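Ramgate cell upkeep meeting, January
Present: Marlina Pasaribu (chair), Yusri Raju (notes)

1. Left arm. Yusri replaced the gripper finger pads and re-homed the arm. The wrist joint still drifts after long runs. He will check the mount bolts every 1000 cycles and log the torque.
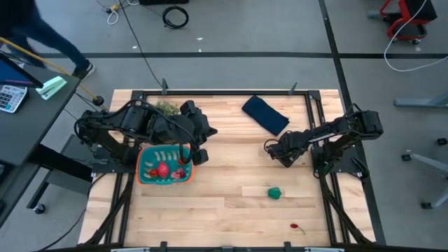

Two-arm cell, left gripper over the basket.

2. Cables. Marlina wants the yellow cable between the desk and the left arm rerouted before the next visit from Brirkley. Yusri to price a cable cover, 3 m.

3. Spares. Two sets of finger pads left. Order more from Szilágyi. Clamp screws are fine for now.

4. Pick test. 66 picks logged since the pad change. Carry over to next meeting.

Closed 3:40 p.m.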